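Section 7: Laying Your Vitura Click Tile for the First Time

Welcome to the part of the guide where the floor finally starts to look like a floor. If you've come straight here without reading Section 2 on checking your subfloor, we do understand (the boxes are sitting in the hallway and everyone wants to get going), but please go back and give it ten minutes. A subfloor that dips or rocks will make itself known later, usually right where you like to stand with your coffee.

These steps cover the Vitura click tile in all finishes. If your boxes say Dedeck on the side, you have the outdoor tile, and the steps for joining it are in the leaflet packed under the lid.

Before you begin

Bring the boxes into the room and lay them flat, unopened, for two full days. Don't stand them on end, and keep them away from radiators and sunny windows. The tiles need to settle to the temperature of the room they're going to live in.

You will need a tapping block, a rubber mallet, a tape measure, a pencil, a utility knife with a few fresh blades, a bag of spacers and something soft to kneel on. We mention the knee pad last, but you'll be thinking about it first.

Open three or four boxes and mix the tiles as you go. The stone finishes are printed in several patterns, and working from one box at a time can leave you with twins lying side by side. It's a nice job for a helper, too, who can hand you tiles and tell you when two of them look alike.

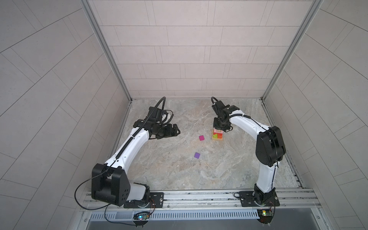
Laying the first row

1. Measure the width of the room in two places, once at each end. If the two numbers don't match, use the larger one for planning and trim as you go.

2. Work out how wide your last row will be. If it comes out narrower than a third of a tile, trim the first row down so both edges look balanced.

3. Start in the left corner of the longest straight wall, with the tongue side facing the wall. Cut the tongue off the tiles in this first row so they sit neatly against the spacers.

4. Place spacers every foot or so along the wall. Leave them in until the whole floor is down, even if they keep getting in the way of your vacuum.

5. Join the short ends by holding the new tile at a low angle, sliding it in until it meets the one before, and lowering it gently. You should feel it drop into place. If it doesn't, lift it out and look for a crumb of grit in the groove.

Note: The item code for the standard tapping block is 3873. Other blocks may work well enough, but the edge on ours is shaped to sit over the tongue without bruising it.

Laying the second row and onward

6. Begin the second row with a cut tile so the end joints are staggered. The piece left over from the first row is often just right, and using it saves waste.

7. Click in the long side first, then slide the tile sideways with light taps until the short end closes. Light taps, please! Three gentle ones do more good than one big one.

8. Stand up every few rows and look along the joints from the doorway. A small gap is easy to fix now and a real nuisance once you've gone another six feet.

CAUTION: Never strike the tile directly with the mallet. The click edge can crack underneath where you won't see it.

CAUTION: Do not set kitchen islands or built-in cabinets on top of the floor. It has to be free to move a little with the seasons. Ordinary furniture is fine, and so is a loaded bookcase, as long as the total weight stays under 700 pounds and it stands on wide feet.

If you have to stop for the night, leave the last row unclicked and cover the open edge with a strip of cardboard and some painter's tape. Pets and slippers are both hard on an exposed tongue.

Once the last row is in, pull out the spacers and turn to Section 8 for the Sultov edge trim and the Rutkowska door threshold, which are sold separately. Keep one unopened box of tile somewhere dry for repairs.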